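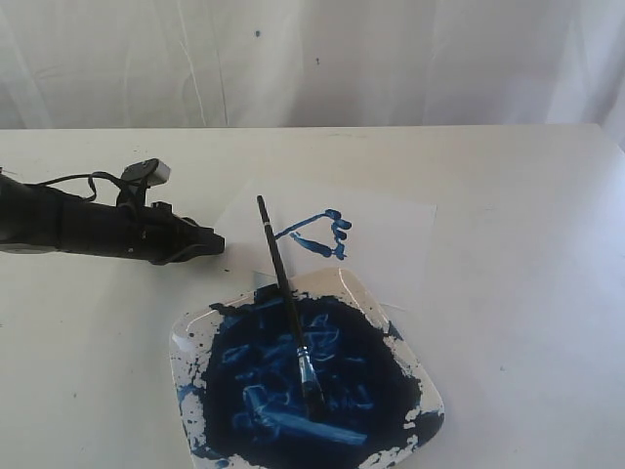

Issue 46

Painting cell: stops short when picking up the brush, and bench rules not being kept
Site: Reltcombe
Raised by: Shayne Donnelly
Assigned to: Gerd Haberkorn
Opened: November 2021
Status: open, waiting for Viststead

Shayne Donnelly
The arm faults on the approach to the brush. It moves in over the table, slows down, then reports a force limit and holds position. I have cleared it and restarted from home each time. Same program as at Jerkgate, where it runs without the fault. The paint is the blue, on the square plate, brush laid across the plate with the handle up towards the paper.

Gerd Haberkorn
Please don't keep restarting it from home. The cell rules say that after 3 force stops the arm is put in hold and the job goes on a ticket. Rule is on the Teuber sheet, section on restarts. Can you send the log and tell me the speed setting?

Shayne Donnelly
Log attached. Speed was at 100 per cent. It is meant to be lower for wet work, I know. The last user left it there and I didn't check.

Gerd Haberkorn
Thanks. The start check asks for the speed to be read out and written down before the arm is enabled, whoever used it last. Please do that from now on, and put the reading in the ticket.

Second point. Table height in the program was taught in March, before the top was changed. If the new top is higher, the fingers will reach their limit early on the way down. Check it with the gripper closed and empty, over a bare part of the table, and bring it down by hand control only.

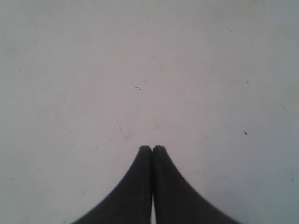 Go down in small steps and stop before contact. Write down the height at each step and compare it with the value in the program. Keep the hand on the enable switch the whole time, and keep other people outside the line while you do it.

Wipe the table first as well. The cleaning rule covers specks and dried paint, small ones included. The rule for this cell is a clean before each run and a full service at 3000 cycles.

Shayne Donnelly
Speed turned down and written in the book. Heights noted and sent to you. The taught value is lower than the table. I have not changed it.

Gerd Haberkorn
Correct, leave it. Changes to taught points need a second signature and Viststead holds that. I have sent them your readings. Arm stays in hold until they reply.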